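About Fundard
Home > About Us > The Besura Cell

Fundard installs, maintains and repairs small robot handling cells for training centers and workshops. Our office and workshop are in the Ó Dálaigh Building, Suite 2109. Visitors are received by appointment, and the entrance on the parking lot side is open from 8 in the morning.

Most of our clients first meet us through the Besura cell, which has stood in our workshop longer than any other machine we run. The procedures we follow at client sites were written on it. This page explains how the cell is set up and how it is looked after, so that prospective clients can judge our way of working for themselves.

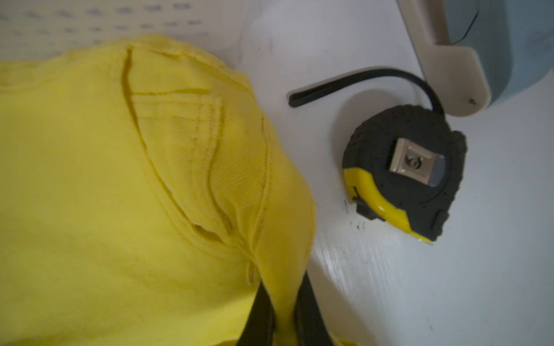
Saoirse Ó Conaill
Head of Cell Maintenance

The Besura cell is an enclosed work area served by a robot with a two-finger gripper and a small camera at the wrist. The objects it handles are ordinary ones. Soft goods such as yellow cloth share the work surface with hard items like a tape measure, and the two kinds make very different demands on the gripper. A housing of rubber and plastic keeps its shape when the fingers close. Cloth folds, gathers and finds its way into any gap left open to it, and a good part of our maintenance schedule follows from that fact.

Setup

Each setup begins with the enclosure. The frame strips are checked for square at the corners, and the panels are seated before the robot is powered. We then confirm the position of the work surface against the robot's own reference points and record the result in the cell log. If the surface has been moved or replaced, the reference points are taught again from the beginning. We do not correct a new surface with an offset from the old one.

The camera is set next. Its mount is tightened, its lens is wiped, and a test view is taken with the fingers open and again with the fingers closed. A technician compares both views with the stored reference. A finger that sits differently in the view has usually worked loose at its base, and it is refitted before any further step is taken.

The last stage is a slow run with cloth. The technician stands at the stop button for the whole of this run – there are no exceptions to this rule, either in our workshop or at a client's site.

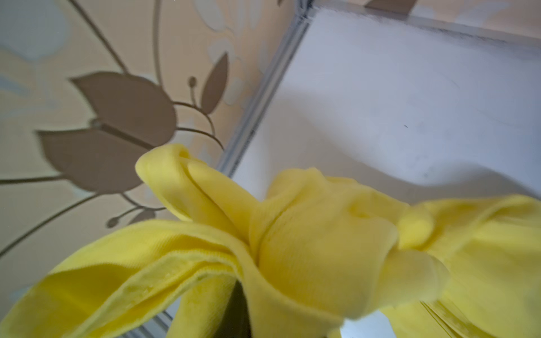
Yellow cloth around a gripper finger, seen from the wrist camera.

Routine Care

The cell receives a short inspection after every 40 hours of operation and a full service after every 600. The short inspection is carried out by the technician on duty. Lint is removed from the fingers and from the gaps beside them, cable runs are checked for wear, and the screws on the finger mounts are tested by hand. Fibers are brushed away from the moving parts and never blown with compressed air, which can carry them further into the mechanism.

At the full service the gripper is taken off the arm and opened on the bench. Guides are cleaned and greased, worn pads are replaced, and closing force is measured at three points of travel. The fingers are then refitted and the camera check described above is repeated in full.

The interior panels of the cell are covered with a leaf-pattern wallpaper from Dekora. A patterned background asks more of a vision system than a plain one does, and our clients' premises are seldom plain. The panels can be exchanged during a service, and each exchange is entered in the log together with new reference views.
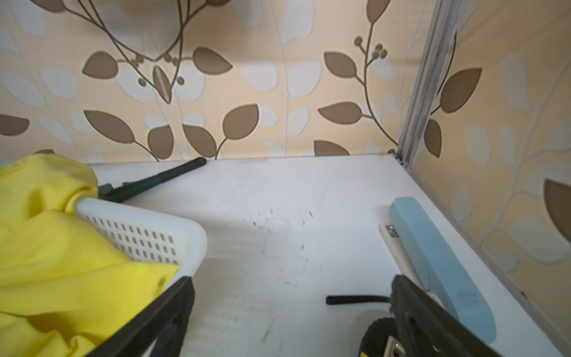
Surfaces are treated in a similar way. Scuffs and scratches on a shelf are left alone as long as the shelf remains flat and firm, and we refinish it only when an edge begins to catch on fabric. Loose items are returned to their storage places at the end of each shift, and baskets are checked for broken slots.

Repairs

When the cell stops, the first duty of the technician is to leave it as it is. The arm position, the last command and the camera view are saved before anything is touched. Cloth held in the gripper is released by opening the fingers under manual control. It must not be pulled free, as this can bend a finger or strain the cable beside it.

Parts subject to wear are kept in our own stores, and most gripper repairs are completed on the day the fault is reported. Where a repair will take longer, we tell the client in writing what has been found and which part is on order. A repaired cell goes through the entire setup procedure again before it is handed back.

Working With Us

New clients are invited to spend a morning at the Besura cell before signing a maintenance agreement. The visit includes a short inspection carried out by our staff, and copies of the log pages are available on request. Groups are limited to eight persons. To arrange a visit, please contact the maintenance office through the form on our Contact page.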